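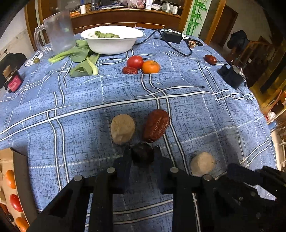 The water meter at Clumley read 1322 when Tanvir Sikder took over the station in November, and 1322 again a month later. He entered both figures. The supply contract with Cisusville required a minimum draw of 500, and the penalty clause ran to 2 pages. He worked through it at the kitchen table, its blue checked cloth set with a tomato, a mandarin and a few dried red jujubes, and ate while he read.

Édgar Arango called at six.

"Your predecessor always reported 575," he said.

"From what instrument?"

The line stayed open — Tanvir could hear a pump running at the other end. He wrote down the time and waited for Arango to answer.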